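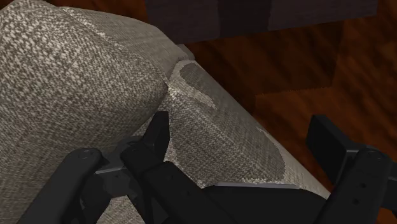 # The Couch That Took Me Back to School

I was going to throw the armchair out. I want to be clear about that up front, as my sister now tells people I have "always been into fabric," and I have not. I couldn't sew on a button. I had a chair with a sagging seat and arms worn down to the threads, I had a phone number for the dump, and I had a Saturday-type mood on what was really a work night.

Then I got the quote for a new one. $1,470! For a chair! And it wasn't even the good one in the window, it was the one they walk you over to when they see your face.

So I went home and sat in the old chair and was a bit nicer to it.

## Finding Menon's

Nasbridge has a long street down by the canal where the furniture shops used to be, back when there were factories behind them. Most of it is phone repair and coffee now. But if you keep going past the laundromat there's a green door with a paper sign, and up the stairs is an upholstery workshop that belongs to Raghavendra Menon. He's been at it for 27 years. On Thursday-ish evenings (his word, the night moves) he lets people bring in their own wrecks and teaches them to fix them.

I carried mine up with help from a man I'd never met who was coming down for a smoke. That was Gopinath Sundaram, and he's now one of my favorite people, but at the time all I knew about him was that he went up stairs backward much faster than I could go forward.

There were seven of us in that first group. A piano bench, two dining chairs, a headboard, a thing I took for a trunk that was really an ottoman, my armchair, and a full-size couch called Pinto. The couch had a name. It had belonged to Maham Soomro's grandmother and it was once brown with white patches, and the kids in the family had ridden it like a horse for years. Maham wanted it gray this time, but she'd already promised everyone the name was staying.

## Three weeks of pulling staples

Let me tell you what I thought upholstery was. I thought you picked a pretty fabric, pulled it tight, and went bang bang bang with a staple gun. That does happen! It happens at the very end, for what feels like five minutes.

What you do before that is pull staples. You pull them with a forked tool that looks like a screwdriver somebody stepped on, and you wear glasses, and you swear. My chair had been covered at least twice before, one layer over the other, and whoever did the second job must have been paid by the staple. Under the blue there was a mustard yellow. Under the yellow there was burlap and horsehair and a smell I can only call "church."

You keep every piece as you take it off. You write on the back in chalk: inside arm left, outside arm left, deck, front rail. The old cover becomes your pattern, and if you skip the chalk you end up with eleven gray rags and no idea which one went where. Ask me how I know. Raghavendra laid all my rags out on the floor and put them back in order in the time it took me to say sorry.

I also found a pencil, a dime, a hair clip, and a bus ticket. Everyone finds something. Maham got a doll's shoe out of Pinto and went very quiet, then took a picture of it and sent it to four cousins.

## Picking the cloth

I went in dreaming of velvet. Emerald velvet, if you must know. I had a folder.

Muthu Venkataraman runs the fabric side. He's a retired mill man, and he has a room at the back with bolts of cloth stacked up to the ceiling, and he will not let you choose by looking. He makes you shut your eyes and rub. Then he makes you sit on the sample, which feels silly, and then he asks whether you have a cat.

I do have a cat.

"No velvet with loops, nothing loose," he said, and took my emerald away. What he gave me was a tight, flecky weave in two yarns, a pale one and a dark one. From across the room it's just a sort of oatmeal gray. Up close it's busy as an ant hill. He loves a mixed yarn and he can go on about it for a good long while: how a plain color shows you every crumb and every pulled thread, and how two tones crossing over each other hide just about all of it. His own couch is covered in something similar and he says he has eaten curry on it since before I was driving.

The weave is called Vusari, after the mill that used to make it, and the mill is gone. A smaller outfit named Brido bought the old pattern cards and turns it out in short runs. I liked that. I liked it less when I heard you have to match the direction on every single piece, so the flecks all lean the same way.

## The trouble with corners

Here's a thing I had never once looked at in my life: the place where the arm of a chair meets the seat. Go look at one now. It's a miracle. You have flat cloth, and it has to go around something fat and round, then dive down a gap, and come out the back with no puckers.

I did mine four times. The first try looked like a badly wrapped ham. On the second I cut too far up, and a cut in fabric is forever, so that was a new piece, and Muthu's eyebrows, and more money. The third was fine until I sat on it.

Chandrasekhar Chettiar had the headboard, and a headboard is basically a rectangle, so he was finished by then and had nothing to do but watch me. He'd pull up a stool. He'd say "looser" and then "no, tighter." We didn't speak for one whole class. Then he showed me how to smooth from the middle out with the side of my hand, like you're getting sand off a towel, and it lay down flat, and I forgave him and bought him a samosa.

Seams were easier for me than I expected. You sew inside out, and when you turn it the right way there's this clean raised ridge running down the curve, and I swear I turned my first one back and forth like a kid with a light switch.

## What it cost me

Between the cloth, the foam, new webbing, the class fee, and the piece I ruined, I spent $926. So I saved money over the shop, sure, but please don't do this to save money. Add in the evenings and the parking and it's a terrible deal. My thumb still clicks.

But the chair's home now. It's by the window. The left arm is better than the right arm, because I did the right one first, and I seat guests accordingly. The cat got on it before I'd even taken the plastic off the legs and has been testing Muthu's theory with both front feet. So far the cloth is ahead.

Pinto went home in a borrowed van with five of us pushing. Maham's little cousin was waiting on the porch, and he was up on the arm with one leg over each side before we had it through the door.

I've signed up for the next group. There's a footstool on the curb outside my building with a spring poking out of it, and it's supposed to rain tonight, so I need to go down and get it.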